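3.2 Why viewers stay with slow serials

In the second part of the study we looked at long television serials that do not explain their plot early. The main case was Filari, a drama in two seasons, which takes place in the coastal town of Murkora and moves between three periods of time. We chose it for the reason that many viewers in our first survey named it as a show they almost stopped watching, but then finished.

The participants were 60 adults who already paid for a streaming service at home. They watched the first season at their own speed and wrote a short diary entry after each sitting. We did not tell them how many episodes to watch in one evening. In total we collected 700 entries. Most of them are short, and several contain only one sentence, which made the coding more difficult than we expected.

Two patterns can be seen in the diaries. First, confusion about the family relations in Filari did not lead people to stop. Entries which mention confusion were often followed by another sitting on the next evening. Second, many participants did their housework during the early episodes - ironing, cooking, folding clothes - and put this work away when the story of the second period began. We call this change "settling". It is not the same as binge watching, although the two can happen together. 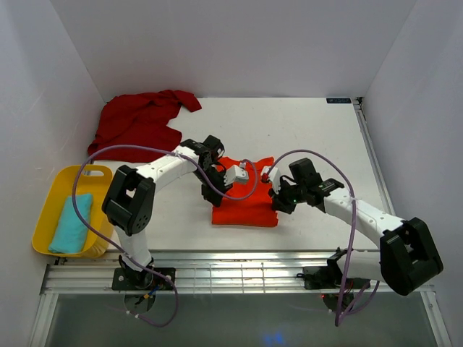

Figure 2. A partially folded orange-red t-shirt and a crumpled dark red garment on a white tabletop.

Abernathy objected, in a written comment on an early draft, that settling may only show that the later episodes are louder and faster, so that any viewer would look up from the ironing. We take this objection seriously. The later episodes of Filari have indeed more music. However, the diaries rarely speak about the sound, and in the quietest episode of the season, which lasts 50 minutes and has almost no dialogue, the side activities were also low.

For comparison we used Drurnia, a crime serial which closes each case inside one episode. The same participants watched it in July. Here the side activities stayed at the same level until the end, and the entries were mainly about the single case - who did it, and if the solution was fair. Very few people wrote about the next episode.

We must be careful with this result, as Drurnia was always watched after Filari and some participants were perhaps tired of the diary. The order should be changed in future work.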